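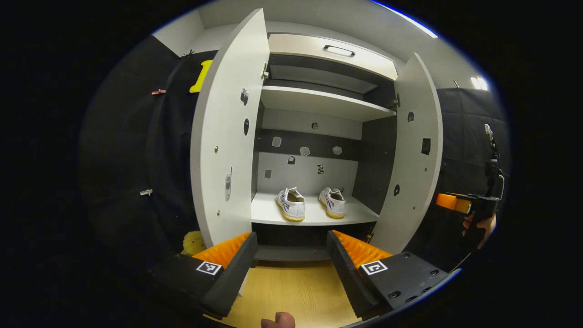 Musty smell in second-hand wardrobe, any ideas?
Posted in Home & Garden, Marnwood

Hi all, I bought a white wardrobe from a house clearance over in Gammont and the inside smells like somebody's loft. I've wiped it down twice with washing-up liquid and left a bowl of bicarb in there for a week, and my jumpers still come out whiffy. The seller reckoned it dates from 1990. Do I paint the inside, or is it a lost cause? I paid £34 so I don't want to spend a fortune!

Nadine Khalaf
White vinegar and water, half and half, wiped on with a cloth (don't soak it, especially the back panel). Then leave the doors wide open for a few days with a window open too. Pull any drawers right out and do the undersides, that's where mine was worst. If it still pongs after that, a coat of shellac primer inside seals it in. Stinks to high heaven while you're doing it, mind, but it goes off by the next morning.

Loan Đàm
Seconding the vinegar. I'd also check the wall behind, ours turned out to be damp and the wardrobe was only catching it. Keep a gap of a couple of inches at the back.

Una
cat litter in a tray. clean obviously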